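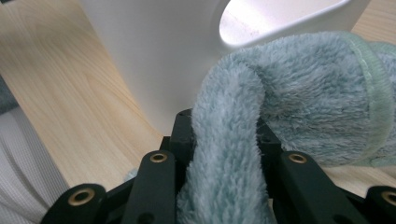 Fig. 1. Pale blue-green plush towel, folded over on itself, held in a black gripper and draped over the edge of a white object, with a light wooden surface behind.

Household Textiles and Care
Handout 4: Towels, and what we are told about them
R. Figueiredo

Read this before the practical. Bring one towel from home, the older the better, and don't wash it specially.

Most of what people believe about towels comes from the label, the store shelf or a parent. I am not sure any of the three deserves the trust it gets. The claims below turn up in nearly every care guide. Treat them as claims.

1. "The fluffier the towel, the better it dries."
Look at the cloth in Fig. 1. The pile is deep and shaggy, with long tufts, and in a store most of us would reach for it first. What we are judging at that point is how it feels to a dry hand. Long pile has a lot of surface, fair enough, but a finish left on the fibers can make water bead and slide about until the towel has been through a few washes. Softness and absorbency are two separate properties. Test them separately.

2. "Fabric softener keeps towels soft."
It keeps them feeling soft, for a while. Softener works by leaving a coating behind, and a coated fiber may well take up less water. Florêncio Bettencourt, who taught this unit before me, used to recommend vinegar in the rinse as a cure. I have never seen a good side-by-side trial of that in a home machine, and some washer makers warn against it on account of the rubber seals. If you want to argue for it in your write-up, argue from your own results.

3. "Fold in thirds, never in half."
This one is about shelves. A towel folded in thirds hides its edges and looks tidy from the front. Whether it lasts longer I doubt very much. What does matter is that the towel is fully dry before it is folded — a thick pile holds damp at the fold long after the outside feels fine. Push your fingers into the middle of the fold before you decide.

4. "Hang it anywhere."
A towel bunched over a rounded edge dries unevenly, and the gathered part is the slow part. Spread flat over a bar it does better. A hook is the worst of the usual choices, and also the one most bathrooms have.

Practical

Work in pairs. You will get 5 swatches from the Saren box and 4 from the Kurken box. The boxes are marked with the washing treatment only, so don't go by color.

Float each swatch on a tray of water and time how long it takes to sink. Then lift it by one corner, let it drip for 5 minutes and weigh it. Write down the dry weight first. Every year a pair forgets, and the rest of their table is useless.

Do the feel test before the sink test, with your eyes shut, and rank the swatches from harsh to soft. Compare your two rankings afterward. If they match perfectly, be suspicious and run it again.

For the write-up

One page. State which of the claims your swatches can say anything about at all. Claim 3, for instance, is untouched by this practical, and I will take marks off for pretending otherwise. "The towel felt better" is not a result — say to whom, and compared with what.

Reading: the Flanddale laundry notes, section on pile fabrics. Skip the part on scent.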